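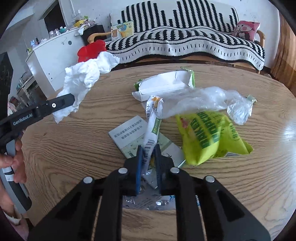
Work in the second period covered the litter audit at the Skornville and Irkton sites, carried out under the Bech grant for packaging waste in shared eating areas. Collection ran from May and the sorting of all material is complete. Narrow single-serve wrappers remain the hardest class to assign. A typical piece is long, crumpled and torn open at one end, with a silvery inner end and a printed barcode. Where the barcode stripes are intact the item is logged by code; where they are creased, it is logged by label color and script, Chinese in the case of the white wrapper with the green label.

Of 300 items retained for classification, 285 were assigned to a material group. The remainder are held as mixed film pending a second reading by Skarphéðinn Vestergaard. Irkton contributed 63 of the retained items, fewer than planned, as the site was closed for floor repairs during part of the period.

The Wirnari database now accepts both entry methods. Duplicate records from the first period have been merged and the earlier totals reissued.

Outstanding: weighing of the film fraction, revision of the sorting guide, and 4 site visits. No change to the budget is requested.

Þröstur Eskildsen
November 2022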